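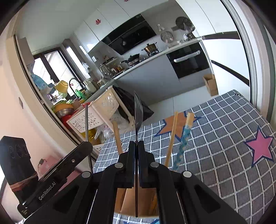 Priston Module 7: Teaching Manipulation by Demonstration
Handout 4, revised 10/21/23

1. Scope

This handout covers the collection of demonstrations with a hand-held gripper. Teleoperation of a full arm was covered in Handout 3 and is only mentioned for comparison. Bring this sheet to the practical.

2. Two ways to show a task

In teleoperation the operator moves a leader device and the robot follows. Every recorded pose is one the robot has reached, so joint limits and self-collisions are respected by construction. The operator works at a distance, feels little or nothing of the contact, and tends to move slowly.

With a hand-held gripper the operator carries the jaws directly to the object. The camera travels with the tool. No robot is present during recording. Speed is close to normal hand speed and the work can be done in an ordinary kitchen. The cost is that a path which is easy for a human arm may be impossible for the robot. Each path must be checked against the arm model before it is used for training.

3. What is recorded

Per time step: one wide-angle image, tool pose (position and orientation), jaw opening. Pose is estimated from the camera and inertial data. Jaw opening is stored in millimetres, never as a fraction of full travel. The Flastness set used fractions and had to be converted later.

4. Worked case: utensils in a round holder

The task is to take one named utensil from a holder on a table. Thin objects are awkward for three reasons.

(a) A knife blade seen nearly edge-on covers few pixels. Pose error that would not matter for a cup will cause a miss.

(b) Neighbours get in the way. Chopsticks standing in the same holder lean at different angles, and a jaw coming in from the side may push one of them before it reaches the target.

(c) Jaw opening says little about grip. With a thin blade the closed reading and the holding reading differ by a very small amount. Label grasp success from the images.

Procedure:

Start with the jaws open and the holder in view.
Approach along the line of the utensil where possible.
Close, pause for one second, then lift straight up until the lower end clears the rim.
Do not correct a bad grasp in mid-air. Put the utensil back and mark the episode as failed.

Use blunt table knives only. Keep the free hand away from the holder while the jaws are moving.

5. Amount of data

The Burumholm exercise used 300 episodes, of which 61 were rejected in the path check. Most rejections came from wrist rotation beyond the limit of the arm. Turn the holder by hand between episodes if the only comfortable approach needs a large twist.

Vary the table covering and the lighting as well as the utensils. A patterned cloth gives the pose tracker more to hold on to than a plain white one. Daylight from a window changes exposure as the tool turns; leave exposure on automatic, but check the first clip before going on.

6. For the practical

Read section 3 again. Submit your episodes with the log sheet, including the failed ones. Marks are given for the log.

Related items
Handout 3: Leader and follower arms
Handout 5: Checking paths against the arm model
Nigatu tracker: calibration notes
Log sheet (blank)

Shares: 140 | Comments: 0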